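Can a tennis club cancel my entry after it was accepted?
Wonby Community Help > Sports and Clubs

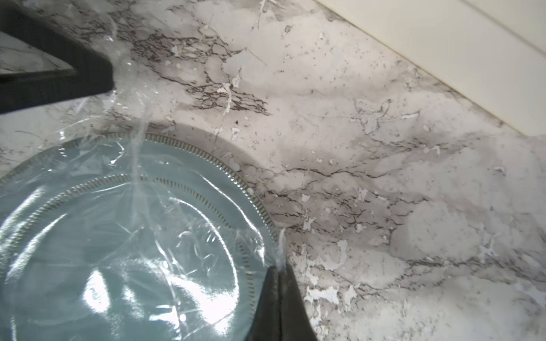

A teal plate on a marble-patterned countertop.

Haf Ruddock
Posted May 5, 2020

Hello everyone, and sorry if this runs long! I signed up for the Pekdale singles ladder back in January, paid my $200, and got an email saying I was in. Now the organizers have written to say my entry is canceled. The reason they give is that I missed the form about my old knee injury, but that form wasn't on the sign-up page when I did it (I saved a copy). They say I have 6 days to appeal. My practice partner thinks I should just let it go, but I've been looking forward to this for ages and I'd love to play. Has anybody been through this? Do I argue about my knee, or about the form?

Orhun Karakaya

Hi Haf, what a shame, and I do feel for you. I went through something close to this at Pirport a few years ago, over a late doctor's note. Argue about the form. The appeal people there didn't want to hear whether I was fit to play – they only looked at whether the organizers had followed their own rules. So get the rulebook, find the part on canceling entries, and see if it says they have to warn you first. Ours did, and I'd never had a warning. Keep your letter to a page, attach your saved copy and the email that said you were in, and ask for a reply in writing. Ask about the refund in the same letter too, I forgot and it took me 4 more emails to get it sorted out. Good luck, and do come back and let us know!

baselinebetty

They can do what they want, it's their ladder. I'd ask for the money back and play somewhere else. The public courts by the library are nice.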